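Notes on the Reorganisation of a Home Office

Regular readers will be aware that the back bedroom of our house in Skelldale has served as a home office for some years, and that its condition has been raised in these pages before. The present entry sets out the measures adopted in January and the results to date.

The difficulty was one of surfaces. My previous desk had two shallow drawers and a hutch, and over time both had been given over to items with no clear claim on the space: chargers for telephones we no longer own, warranty cards, a quantity of foreign coins, and the correspondence of the Ouellet Street Residents' Association, for which I acted as secretary until last spring. On removing the hutch I found a receipt for $64 from a stationer that has since closed. I had been looking for it for two tax years.

It was resolved that the new arrangement would have no drawers at all. My wife, Natsumi Miyazaki, expressed reservations on this point, and I record them here at her request. Her view was that a household without drawers merely moves its disorder into the open. My view was that disorder in the open is at least dealt with. We agreed to a trial of 28 days, after which the matter would be reviewed over dinner.

The table chosen is plain, with a pale wood-grain top and a round hole for cables. In place of drawers there is a woven basket in olive green, which is intended to receive everything that arrives on the table in the course of a day and does not yet have a home. I had first considered a lidded box. Normand Leclerc, whose advice on domestic matters I have sought before, pointed out that a lid becomes a shelf within the week.
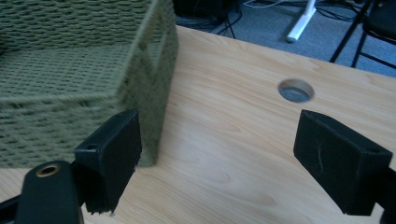

The rules governing the basket are as follows. Nothing is to remain in it overnight on the last evening of the month. Papers requiring a signature are to be placed on top, and papers already signed are not to be returned to it. Food is excluded. Items belonging to other members of the household may be held for a reasonable period, after which they will be left outside the relevant bedroom door.

The question of cables took longer to settle than I had anticipated. The lamp, the monitor and the telephone charger now share one route down to a power board on the floor, and each plug carries a paper tag with its purpose written in pencil. I used masking tape for the first set of tags and would not recommend it, as the adhesive left a residue on the lamp cord that required some effort with eucalyptus oil. The printer has been relocated to the hall cupboard, where it has been no less reliable than before.

As to paper, a full day was set aside for scanning. The final count stood at 1,742 pages, of which I judged fewer than 200 worth keeping in their original form. These are held in two ring binders, one for the house and one for everything else. The second binder is already the fuller of the two and may need to be divided by winter.

The review took place at the end of the trial as agreed. Natsumi acknowledged that the table was easier to dust and that the mail was being answered. She also noted that the basket had at one stage contained a single gardening glove, a bicycle pump and the spare key to her mother's flat – the last of which had been the subject of a lengthy search. I accepted the criticism. The key now hangs in the kitchen, and the arrangement has been extended until further notice.

Still outstanding are the bookshelf on the north wall, the colour of the curtains, and a chair that suits us both.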